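Lost and Left Behind: What Happens to Clothes Dropped in Shared Places
Student project report, Tratby
Wed 16 July

Our project began with a pink garment. I had grown rather fond of the lost property shelf at Julholm by then, and I kept wondering how so many perfectly good clothes could slip away from people on their way to the wash.
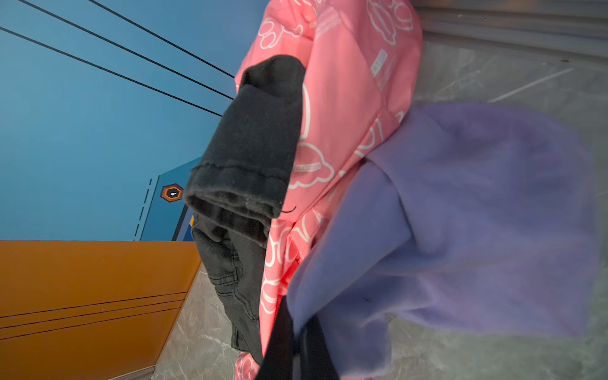
I started keeping a diary of everything handed in from April onwards, and by the end it held 220 entries, a good deal more than I had bargained for! Socks came up again and again, and so did soft, bulky things like fleeces, which slide off the top of an armful very easily.

Where clothes get dropped

1. Corridors and stairs. Small items mostly, and usually on their own.

2. Lifts. People shift their load to press a button, and a T-shirt slips down to the floor. Pale colours are surprisingly easy to miss against grey marble-patterned flooring.

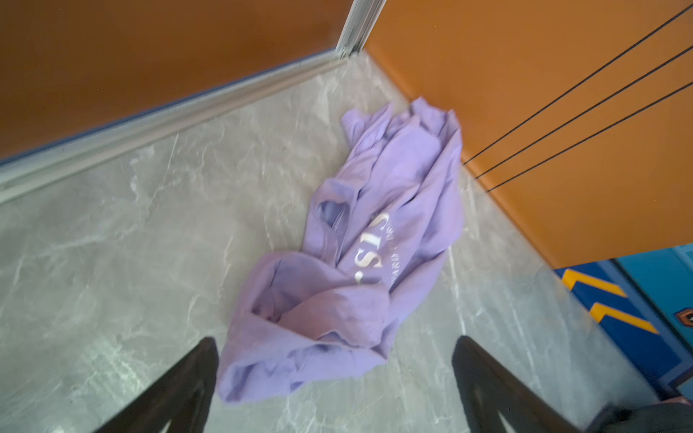 3. Laundry rooms. Things fall behind the machines here and may stay there for weeks.

I had expected the laundry rooms to fill most of my diary, but lifts gave me far more to write about, especially when a whole heap went down at once. 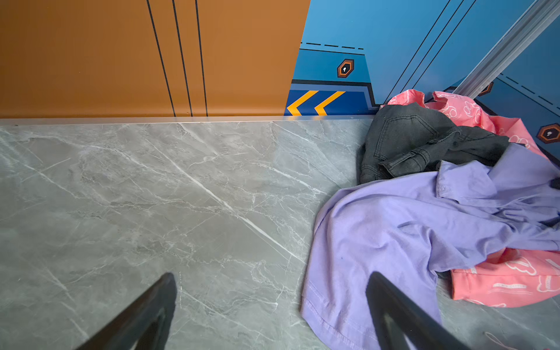 Figure 3. Three garments in a heap on the marble-look floor.

My suggestion to Julholm was a simple one: a hook at elbow height, and a lidded basket by the entrance. The Tsikata bag, a drawstring design we borrowed from another group, did very nicely too, although the cord was a little short for my liking.

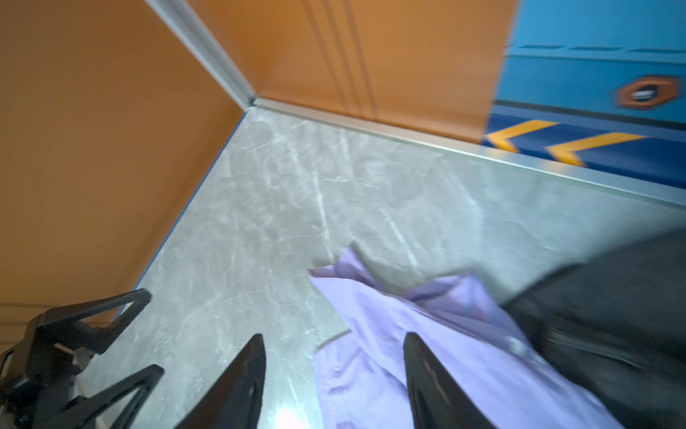 Signs were the part I enjoyed most, and I spent far too many evenings on them. My first drafts were cream with small brown lettering, terribly tasteful and quite useless. Next to orange walls and a bright blue surface with yellow-orange chevrons, a cream notice would simply fade away, so the final version has a thick dark border and five large words: "Have you got your socks?" I should like to try it next at Nosteck, where the walls are plain.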